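The Dull Rooms Are the Hard Ones

I have been reading papers about robots finding their way through buildings for a good many years now, first as a student who understood perhaps a third of them and later as someone paid to understand the rest, and I want to put in a word for a kind of result that rarely gets anyone invited to speak anywhere. I mean the result where a team takes a method that everybody likes, tries it in a plainer place than usual, and reports how much worse it did.

The one on my mind comes from Ffion Hopkin and Arash Jafarzadeh, who spent most of last year on a navigation project called Wukolar. The task is simple enough to tell a neighbor over the fence. A simulated robot is dropped into a simulated home, given the name of a thing ("wastebasket," say, or "toilet"), and has to get itself close to that thing and stop. It has no map. It sees what its camera sees, one view after another, and it chooses to go forward, turn, or call the job done.

What they did was train one policy the ordinary way and then test it on 500 starting positions, picking a large share of them in bathrooms, hallways, and laundry rooms. These are places most of us wouldn't bother with, I include myself, since a living room makes a much nicer figure for the first page. Across the whole test the robot reached its goal 73 percent of the time, a perfectly respectable number. In the bathrooms it did a good deal worse, and the paper spends most of its pages on why.

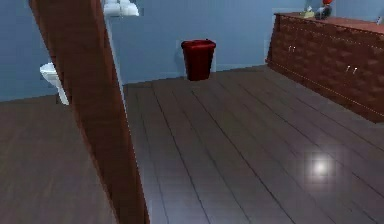 Why would a bathroom be harder than a living room, when it is so much smaller?

Small rooms put large flat surfaces close to the camera. A single panel can fill a big part of the view, and a policy that learned mostly from open spaces has had little practice at leaning around one to find out what is on the other side.

That matches what I saw when Ffion walked me through the failures on her laptop, and I'll admit it took most of an afternoon because I kept asking her to go back. Take a robot told to find the toilet when a tall brown panel stands between most of that toilet and the open floor. A person sees a bit of white bowl and knows the rest. The policy, over and over in her recordings, would head off toward the cabinets, where there was more to look at, and would spend its steps there. A red wastebasket against a plain blue wall gave it much less trouble, and I think any of us could guess the reason.

Now, the part I really care about, and the part where I expect some friends to disagree with me. The fix in the paper is almost embarrassingly modest. They added 200 training episodes that begin next to a door or a partition, and they changed the reward slightly so that the robot loses less for taking a few sideways steps to peek. The bathroom results went up by 7 points. One of the reviewers (Arash read me the comments over the phone, with feeling) called this "engineering," and didn't mean it kindly.

I'd like to defend engineering. Mihret Nigatu and I argued about it in October over a very long lunch, and her side deserves a fair hearing. She says that if every odd corner of a house needs its own batch of episodes, then we haven't learned anything general, we have only swept one corner, and there will be another corner tomorrow. She would sooner see a model that keeps a proper memory of space and works out for itself that a half-seen thing is worth walking toward. I would love to see that too! But I can't think how anyone would know they had built it without a test like this one, with its awkward partitions and its long low cabinets, sitting there ready to say no.

There is also the matter of what gets measured. Gwawr Jenkins, who maintains the Maddocks set of simulated homes that many of us lean on, told me that requests for new rooms nearly always ask for kitchens. I understand it. Kitchens are full of objects, and objects have names, and names make goals. Still, a robot that someday carries clean towels down a hall for a person with bad knees is going to spend much of its life getting past doors, and I'd be glad if our averages showed it.

My one complaint about the paper is that nothing in it has been tried on a real machine, and simulated walls are very well behaved. Ffion knows this, says so on the second page, and is hoping to borrow a hallway to try it in next. I have offered mine, which is narrow and has a door that swings the wrong way.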